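瓶子装袋老是滚、袋子老是滑,打包台该怎么摆

阅读时间:9 分钟

楼主 绿皮桌面 2020-07-24

仓库在 Lesesholm 那边,地方不大,铺了地毯,一张打包台,后面靠着铁柜。最近在弄一批橙色的塑料瓶,单瓶套袋,套完装箱,一箱16瓶,这一批一共108瓶。量不算大,但是弄得很慢,想请大家看看台面怎么摆比较顺。

先把情况写清楚,免得来回问。

一、瓶子

橙色塑料瓶,瓶颈和盖子是透明的,瓶身中间一圈标签,白底蓝字那种配色,还带小图。标签不能刮花,客户验货第一眼看这个。现在的做法是瓶子放倒在台面上,瓶口都朝左,拿起来一套就行。立着放我也试过,袋子一碰就倒,一倒就带倒旁边的。放倒以后不会倒了,但是会滚,尤其是台面靠外那一排,胳膊一带就往前边跑。

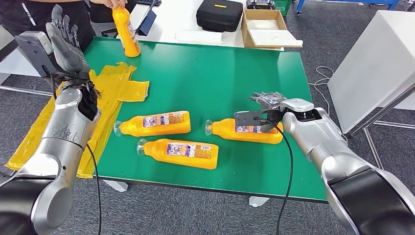 二、袋子

袋子堆在台面左边,半透明的黄色塑料,一大摊,从台面搭下去一直垂向地面。问题就出在这里:搭下去的那部分比台面上的重,越拖越往下走,抽两个就滑掉一叠。另外还有一种透明的,更滑,也更反光,开着窗的时候找不到袋口在哪里。

三、我想问的

1. 瓶子放倒还是立着?
2. 袋子放左边还是放右边,还是干脆挂起来?
3. 绿色台面要不要再铺一层东西?

预算有限,能不买就不买。

2楼 三号胶带

先说第二条。袋子垂在桌边肯定不行,跟摆左摆右没有关系。找个浅纸箱,侧面裁掉一半,袋子平放进去,开口朝自己,箱子用双面胶粘在台面上。我们这边做了两年都是这么弄的。

瓶子我支持放倒。

3楼 老秤砣

反对放倒。

瓶子放倒以后,瓶身贴着台面,标签也贴着台面。你说客户第一眼看标签,那为什么要让标签在台面上蹭来蹭去?108瓶里只要有几瓶标签起毛,你就得换。立着放会倒,那是因为你台面上东西太多,袋子占了一大块,瓶子挤在中间。把袋子挪走,瓶子立在一个带边的托盘里,一盘16个,正好一箱,拿空一盘就封一箱,数都不用数。

4楼 三号胶带

回3楼:托盘要花钱,楼主说了能不买就不买。而且立着套袋要先把瓶子提起来,再从下往上套,或者从上往下罩,罩下来瓶盖会顶住袋底,底下还得折一道。放倒直接从瓶底往里送,一个动作。

5楼 老秤砣

回4楼:饭堂里那种旧托盘,问一圈总有人不要的。从上往下罩也没有你说的那么麻烦,封口在瓶底,折一道压住,装箱的时候自己的重量就压平了。我不觉得慢。

6楼 绿皮桌面(楼主)

谢谢两位。补充一下,封口要求在瓶盖那一头,客户拆的时候从瓶盖那边拆。所以从上往下罩这个办法我这里用不了,只能从瓶底送进去。

标签蹭台面这个事我之前没想过,回头检查一下前面几箱。

7楼 老秤砣

那你早说封口在哪头。从瓶底送的话放倒确实顺手一点,这个我收回。标签的问题我不收回。

8楼 晒场

我说说台面。我自己用的是 Tasen 的打包台,买的时候388,台面也是硬的,瓶子照样滚。后来在上面铺了一块旧瑜伽垫,裁成台面一半那么大,只铺放瓶子的那一边。另一边留着硬台面,袋子要在硬的面上才好抹平。整张台子都铺软的我也试过,袋子在上面起皱,抹不开,又撕掉了。

瑜伽垫有一个毛病,粘灰。每天收工要拿湿布擦一遍,不然灰都跑到标签上去了。

9楼 三号胶带

8楼这个办法可以。不想用瑜伽垫的话,防滑网垫也行,就是抽屉里垫的那种,按米卖,掉灰少。

10楼 纸箱一角

我关心箱子。一箱16瓶,108瓶,6箱装96瓶,还剩12瓶。最后一箱你打算怎么填?橙色这种瓶子外面套了袋以后很滑,箱子里空一点就全歪了,到货打开一看东倒西歪,客户会拍照片来问你的。

我们这边用的是 Tiedemann 的五层箱,中间插纸板隔断,最后一箱不满的时候,空位塞卷起来的废纸板,别塞塑料袋,塑料袋一压就扁。

11楼 绿皮桌面(楼主)

回10楼:最后一箱目前是塞了揉成团的袋子,那我换成纸板。隔断我没有,只能自己裁。

今天试着把瓶子往里挪了一点,离前沿远一些,效果有一点。不过袋子还是老问题。又拍了一张,凑近的时候拍的。

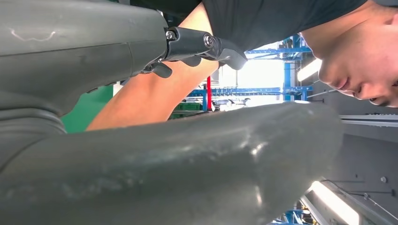
侧着头凑得很近,黑短袖那位。

12楼 晒场

凑这么近,脖子受得了吗?

不开玩笑,台面高度说一下。我见过很多人打包慢,跟瓶子和袋子都没关系,就是台子矮了,干一会儿就要弯下去看袋口,弯一次直一次,一天下来腰先不行。台面应该在手肘往下一拳左右的地方。你量一量。

13楼 绿皮桌面(楼主)

量了,比手肘低两拳多。

14楼 晒场

那就是矮。四个脚下面垫东西,垫一样高的,垫完按住四个角摇一下,不晃再用。铺地毯的屋子要特别注意,地毯下面软,垫块会慢慢陷下去,过几天再摇一次。最好在地毯上先放一块硬板,垫块放在硬板上。

15楼 老秤砣

垫桌脚之前先把台面清一清。我还是那个意见,先清后调。我看图一,瓶子后面有一团深灰色的,也不知道是袋子还是布,揉着放在那里。这种东西放在台面上什么用都没有,手伸过去还会带到。左边一大摊黄的也是一样,一次只拿够一箱用的量上台,剩下的放柜子里。

16楼 绿皮桌面(楼主)

袋子一次进了大约3,000个,原包装拆了以后就没法叠回去,所以一直堆在左边。柜子里其实有地方,就是每次去拿要转身。

17楼 三号胶带

转身就转身。16个一拿,弄完一箱转一次身,顺便把箱子搬走,本来也要动的。

18楼 纸箱一角

同意17楼。另外原包装拆了的袋子,可以十几个一叠,中间用纸条松松箍一圈,箍好了放柜子里,不散。别用橡皮筋,橡皮筋会把薄袋子勒出印,时间长了还会粘在上面。纸条用 Tiedemann 箱子里拆下来的衬纸就行,或者随便什么牛皮纸。

箍的活可以留到没单的时候做。

19楼 滤纸

插一句,我是做样品寄送的,跟楼主的东西不太一样,但也是瓶子套袋。

我觉得大家都在说瓶子怎么放,袋口的问题还没说。袋子慢就慢在搓开袋口那一下。黄色那种半透明的还好,透明的真的看不清。我的办法是把一叠袋子的袋口错开,像发牌一样往后搓,每个露出一指宽的边,然后用一根尺子压住袋底那头。抽的时候捏住最上面那个露出来的边,一提就开了。

错开要花一点时间,但是比一个一个搓要快。手指干的话旁边放一块湿海绵,别舔手指。

20楼 老秤砣

尺子压袋底这个好。用重一点的,钢尺,或者一根扁铁外面包一层布。

21楼 三号胶带

钢尺边会划袋子吧,薄袋划一道就废。我建议木条。

22楼 老秤砣

所以我说包一层布。

23楼 滤纸

我用的是塑料尺加两块磁铁,前提是台面下面是铁的。楼主台面是不是铁的不知道,木条也可以,够重就行。

24楼 绿皮桌面(楼主)

回复一下进度。

袋子拿走了一部分,留在台面上的是够用一箱的量,透明的那种单独放左边。瓶子换到了右边,离手近。绿台面还没有铺东西,网垫在 Drandden 下了单,还没到。

台面没有全清干净,有一块纸板和一些袋子还搁在边上。
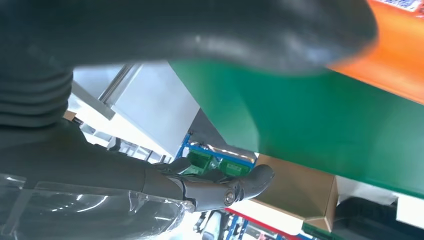 换了个角度,绿台面后面是灰色铁柜。左下是透明塑料,反光挺厉害。

25楼 晒场

反光确实厉害,那么亮的一片,后面是不是窗?我的建议是人换个方向站,别正对着光,侧着,光从旁边过来,袋口的边反而看得出来。正对着光看透明袋,全是白的。

26楼 滤纸

25楼说得对。换不了方向就拉个帘子,或者在袋子下面垫一张黑纸,黑底上面透明袋的边很清楚。深绿的台面也能凑合,浅绿的就差一点。

27楼 绿皮桌面(楼主)

垫黑纸试了,比之前好找。侧着站还没习惯,左手老是伸不到位。

28楼 纸箱一角

左手伸不到就把袋子整个往中间移一点,别老贴着左边沿。你原来是堆了一摊才放左边的,现在只有一小叠了,没必要离那么远。

29楼 老秤砣

标签检查了没有?

30楼 绿皮桌面(楼主)

查了,开了两箱。有3瓶标签边上有一点毛,不严重,换掉了。估计是在台面上滚的时候蹭的,也可能来的时候就这样,没法确定。

31楼 老秤砣

两箱3瓶,我觉得不少了。

32楼 三号胶带

来的时候就这样也很正常,瓶子在大箱里互相磕。下次到货先抽几瓶看标签再上台,不然说不清是谁弄的。

33楼 老秤砣

先抽检我同意。但滚来滚去对标签没好处,这个总没错。网垫到了以后别光铺着,前沿再粘一根细木条挡一下,高度有瓶身直径的三分之一就够,再高就碍手。

34楼 晒场

木条挡前沿会不会刮手腕?我以前装过一根,方的,一天下来手腕上一道红印。

35楼 老秤砣

拿砂纸把上边磨圆,或者用半根水管保温棉,剖开了扣在台沿上。保温棉软,还能顺便护着台沿那一圈。

36楼 绿皮桌面(楼主)

保温棉家里有,剩了一截,拿来试试。

桌脚先垫了一层,地毯下面确实软,摇了一下有点晃,明天找硬板。网垫到了我再来说。

37楼 路过的量杯

问一下,防滑网垫是多厚的?我这边要铺的台面也是放圆瓶子的,薄的怕没用。

38楼 三号胶带

回37楼:抽屉用的那种薄的就行,主要靠孔和表面的涩,厚了瓶子底下反而一高一低。买之前拿个瓶子放上去推一下试试。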